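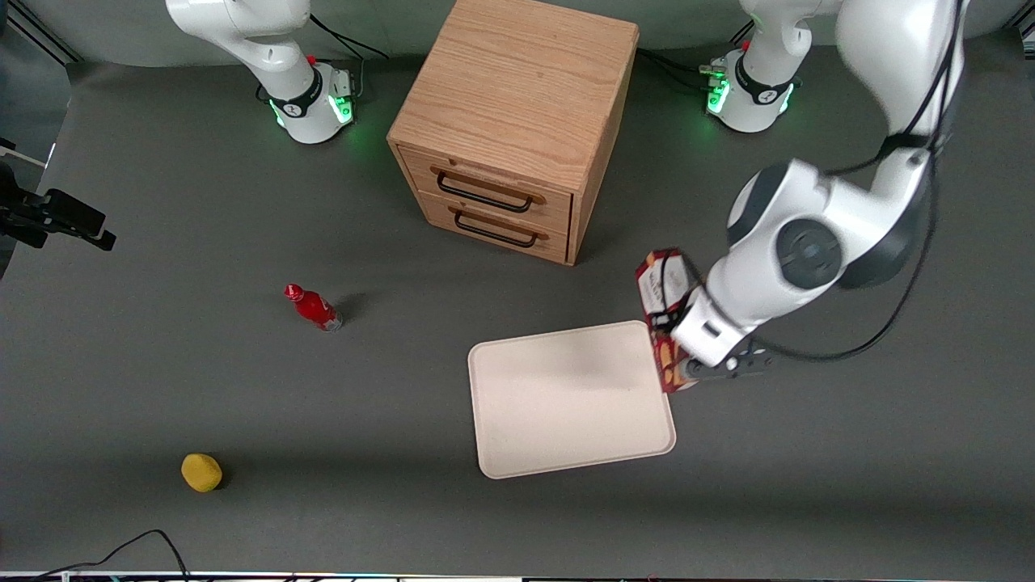 Gilang Pasaribu respondeu ao chamado 3058 dizendo que o código impresso dentro da caixa de cereal também foi recusado na conta dele, com a mensagem "código já utilizado", e que o lote era o mesmo do relato inicial.

Chamado 3058 -- Promoção Cumer, moldes de abóbora para download
Estado: resolvido
Prioridade: média
Componente: validação de códigos / página de resgate

Resumo
Códigos válidos da promoção de cereais Cumer são rejeitados na página de resgate. O consumidor digita os 13 caracteres, confirma e recebe o aviso de código já utilizado, sem que conste download na conta. Os moldes afetados são os três da série Fludach. Os da série Bastton abrem normalmente.

Passos para reproduzir
Entrar na conta, abrir a página de resgate, escolher a série Fludach, digitar o código da aba interna da caixa e confirmar. O erro aparece na primeira tentativa. Ocorre em navegador de computador e de celular.

Registro

Entrada 1. Cache e cookies limpos, sessão nova. Sem alteração.

Entrada 2. Consulta à tabela de resgates: o código do relato inicial está marcado como usado, com o campo de conta vazio. O mesmo vale para o código do segundo relato.

Entrada 3. Extraída a lista completa de códigos marcados sem conta associada. Total: 1045. Todos pertencem ao lote 234, impresso pela gráfica Rondonuwu.

Entrada 4. A gráfica confirmou que fez uma leitura de conferência do lote antes do envio. A leitura foi feita contra o ambiente de produção -- o endereço de homologação estava trocado no arquivo de configuração que nós enviamos.

Entrada 5. Script de correção executado em 2021-04-28. Os registros com conta vazia voltaram ao estado "disponível". Registros com conta preenchida não foram tocados.

Entrada 6. Novo teste com os códigos dos dois relatos. Ambos aceitos, PDF gerado, impressão em A4 sem corte nas margens.

Orientação para o atendimento
Pedir ao consumidor que repita o resgate com o mesmo código. Não emitir código substituto para o lote 234. Se o erro persistir, anexar foto da aba interna e reabrir este chamado. Confusão entre a letra O e o zero continua sendo tratada em chamado à parte.

Pendências
Bloquear marcação de uso sem conta associada. Corrigir o arquivo de configuração antes da tiragem de novembro. Rever o texto do aviso de erro, que hoje é o mesmo para código usado e código bloqueado.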